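Nurwood Lever Arch Binder, Black
Sold by itself or with the Pumholm table cover

Home > Desk and Paper > Binders

I've carried a lot of binders in this shop and most of them I couldn't tell apart if you swapped the labels on me. The Nurwood I can. It's big, it's dark, it opens out flat enough to work on, and it takes a proper pile of printed pages without sulking. I started with 6 of them last May and had to reorder before the month was out, so I guess I'm not the only one who likes a plain black binder!

I'm pairing it with the Pumholm cover, the cream one with the thin gray-green branches and the tiny blossoms. Sorting papers is dull work and I like a few flowers under it. 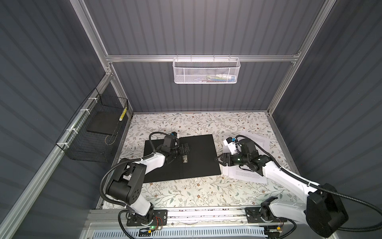 Nurwood and Pumholm together, with a stack of pages waiting on the right.

The print on the Pumholm is busy up close (little feathery sprigs everywhere) but from a chair it goes soft, and white sheets still show up fine against it. I was worried about that. My old cover from Verbeke had big roses, and I lost a gas bill on it for two days. With this one I can fan my pages out on one side, keep the black on the other, and see straight away what still needs filing.

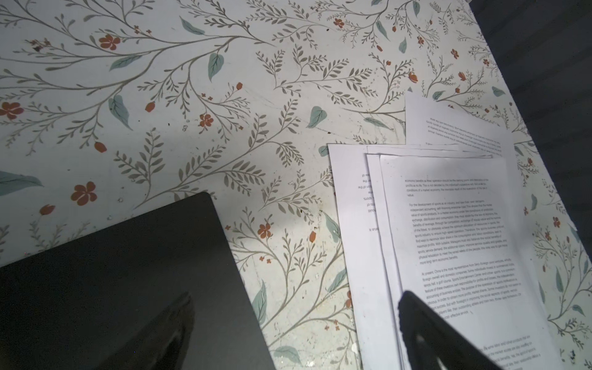 What you get

Nurwood binder, black, lever arch, one piece
Pumholm cover, cream with the branch print (only if you pick the set)
A sheet of blank spine labels, which I throw in myself

Item number for the binder is 101 and the set is 110. Please put the right one in the order box, I do mix them up when people just write "the black one."

How I use mine

I open it all the way on the left side of the table, put the stack on the right, and work across. Pages go in from the top of the pile, a few at a time. If you're left-handed like Gijs Jacobs, who packs my orders, flip the whole thing around and it's just as comfy. Give yourself some room, though. Open, it's a wide thing, and a small side table won't do.
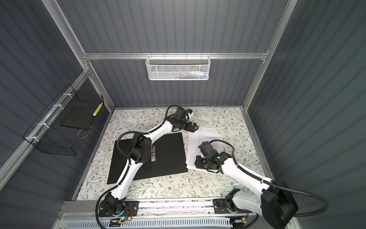

Black on the left, papers on the right, just how I like to work.

The hardware

Now for the part I get the most emails about. The mechanism is a silver metal one, with a coiled spring in the middle and a lever plate, and it sits next to the creases so the cover can fold around your pages. I had a cheaper Kendel before and the lever on that went floppy on me after one winter,

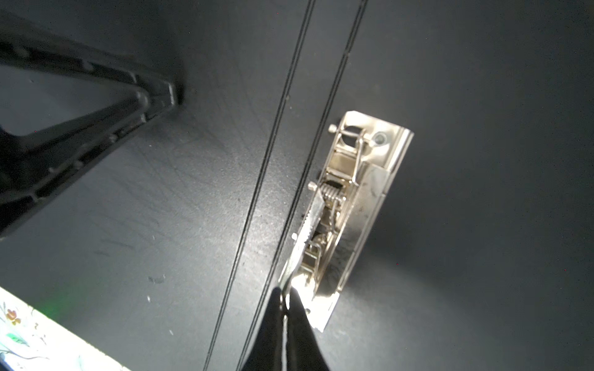 so I was pretty fussy when I picked this one. It closes with a good firm snap. Keep your fingertips clear, please! The dark matte finish will pick up light scuffs once you start using it, and I don't mind them a bit, but if you want a binder that stays spotless you should get one in a lighter color.

Orders of 2 or more binders go out in one box.

Page updated 28 Jul 2018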